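Sterkell Build FAQ

Updated Nov 27, 2020

Answers to the things people keep writing in about. If your question is missing, it was either too sensible or I'm still thinking about it.

What is Sterkell?
A pair of hand-held grippers you can build at home, plus the software that turns what you do with them into practice material for an arm. You fold laundry, the arm studies. So far the arm is a slow student, but it has a slow teacher.

Do I need the arm to get started?
No. The grippers work on their own, and plenty of builders stop there. The arm plans are a separate project called Erance, and they assume you own a drill press and have made peace with your evenings.

What does a pair cost?
Mine came to 345 dollars, counting the spool I ruined and not counting the one I dropped in the utility sink. A builder at the Cabral shared workshop spent 450 and has nicer screws.

Can I print the parts on a small printer?
Yes. The jaws fit on any bed that can hold a paperback. Print the linkages flat, with the long openings facing up, or you'll spend a night picking out support material with a dental tool.

Why does my gripper squeak?
The pins are too tight. Back them off a quarter turn. If it still squeaks, sand the inside of the linkage and try again. I've stopped hearing mine.

What should I practice on first?
Dish towels. Then T-shirts. Jeans are easier than they look, being halfway to cardboard already. Leave fleece until you feel good about yourself, and then fleece will deal with that. 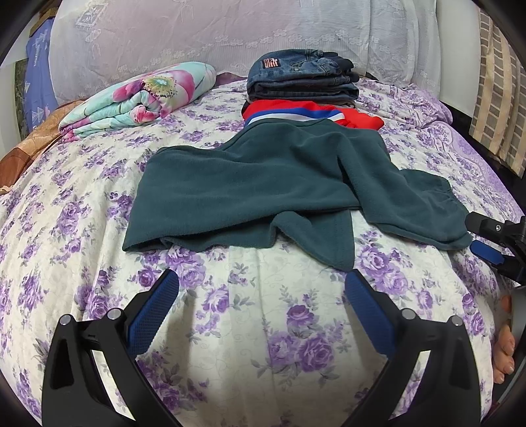
Posted by the Sterkell page author

Does it matter where I fold?
Less than I used to think. My first sessions were on a bare workbench, and the software came to believe that all cloth lives on plywood. A bed with a printed sheet is harder, what with purple roses all over the place and a green garment to be found on top of them. Harder is fine. Your arm will have to work in your house, and your house has bedding.

Which pads should I use?
I like the blue ones, ridged or textured. Smooth pads slide on denim and will make you say things the microphone picks up. Glue them, let them sit overnight, and don't test them after an hour. I know you will.

How many folds before the arm learns anything?
It took me 31 sessions to get a towel fold I'd show a guest. Sleeves took longer. Hoods are on the list for March.

Can two people work on one garment?
Only if you can already hang wallpaper together. Start with one person and two grippers.

Is there a kit?
No. Skestel is the parts list, and the name makes it sound grander than it is. It's a text file with 4 sections, one of them about washers.

Will it do fitted sheets?
Next question.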